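I have been meaning to write about the plant corner for weeks now, ever since Eun-ji asked me (for the second time, bless her patience) what I do with all those little pots once the weather turns warm. The short answer is that I fuss over them. The long answer is this post, so go and get yourself something to drink.

Those of you who have been reading for a while will remember that I started with a single pot on the bathroom windowsill, a going-away present from my old office at Ostermann. It lived much longer than I deserved. After that I bought another one, and then my aunt gave me two, and you can guess the rest. By last spring I was moving flowers out of the way every time I wanted to open a window, and I finally gave in and looked for a proper stand. I wanted something low, because I'm not tall and I don't like watering things over my head, and I wanted slats so the extra water would have somewhere to go besides under the pots. White and blue was a bit of luck. My grandmother's kitchen in Rellutside was white and blue from top to bottom, and I get a small happy feeling every time I walk past.

Anyway, June is when I do the big tidy. The rest of the year I pick off a dead leaf here and there and pretend that counts, but in June everything comes off the shelves, the shelves get wiped down, and everything goes back up in a better order than before. I like to start at about 8 in the morning, before it gets warm and before anyone needs me for anything. I put the radio on low. I tell myself it'll take an hour and it never has, not once.

The first thing out is always my gloves, the red and white ones. I used to garden with bare hands because it seemed more sincere somehow, and then I spent one whole summer with soil in the cracks of my thumbs and gave up on sincerity. These have a good grip and I can still feel what I'm doing, more or less. I do tend to take them off for the fiddly bits and then lose track of them, so if you ever come by and find me wandering in circles, that's what I'm looking for.

Then there's the toolbox. Kyung-hwa Gil, who has been my friend since we were both too shy to talk to anyone else in our evening class, laughed out loud when she saw I keep my plant things in a black toolbox with a yellow latch, as though I were coming to fix your boiler! But I love it. There are two little compartments in the lid that you can see into, so I keep twist ties in one and seed packets in the other, and the bigger stuff goes underneath. Before this I had everything in a shoebox, and the shoebox got damp, and I'd rather not talk about what I found at the bottom of it.

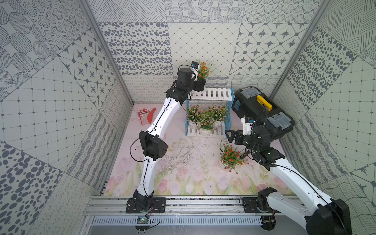 I always begin with the dry bits. Twigs, old stems, the crispy leaves that collect between pots and that you never notice until you move something. I pull it all down onto the mat in one heap and leave it there until the end. My mother would sweep as she went, a little at a time, and her way is surely more sensible, but I get a great deal of satisfaction from seeing the heap in the middle with crumbs of soil scattered around it. It makes me feel as if I've been busy. The pink mat with the tulips on it, by the way, was a picnic mat in its first life. It's soft on the knees and it shakes out nicely over the back step, and I've never been able to bring myself to use a plain one.

Now, the order of the shelves. I've gone back and forth on this more than any grown woman should. For a long time I mixed the colors, a pink one next to a red one next to an orange one, and it looked cheerful but a little bit like the end of a party. This year I've settled on the three small pink ones together on the lower shelf, in their ridged white pots, all in a row like good children. They're the same sort of height and they suit each other. The orange one gets the top, where it can spread out and show off. It has much bigger ideas about itself than the pink ones do, and I think it should be allowed them.

The red one is my problem child. It's in a white pot that's a touch too light for it, and it goes over if you so much as look at it sideways. I've stood it back up more times than I can tell you. Eun-ji Byun says I should put a few stones in the bottom, and she's right, and I've been saying I'll do it since the winter. I did buy the stones, I should say. They're in a bag by the door, being very patient with me. Until I get to it, the red one stays down at floor level, where it hasn't got so far to fall.

While the shelves are bare I give them a wipe with warm water and a drop of dish soap. That's all they need. I did once try a fancy spray from Ustar that smelled of lemons, and it left a film that every speck of dust in the house came running to. Warm water, an old T-shirt torn into rags, and then 30 minutes of leaving it alone to dry, during which I eat toast. Please don't skip the toast.

Going back up, I turn each pot so its best side faces out, and then I stand back, and then I turn them all again. I check underneath for roots poking through. I say something encouraging to each of them (quietly, the windows are open at that time of year). Last of all comes the heap, which gets folded up in the mat and carried outside, and I almost always drop a little trail of soil on the way and have to go back with the brush.

Kyung-hwa has promised me a cutting from the big trailing thing in her hallway, and I have no idea where it's going to live. There's a bit of space next to the orange one if I shuffle things along. If any of you have grown something trailing on a low stand, do tell me how you got on, and whether it ended up smothering the shelf below. I'd hate to put the pink ones in the dark after all the trouble I took lining them up.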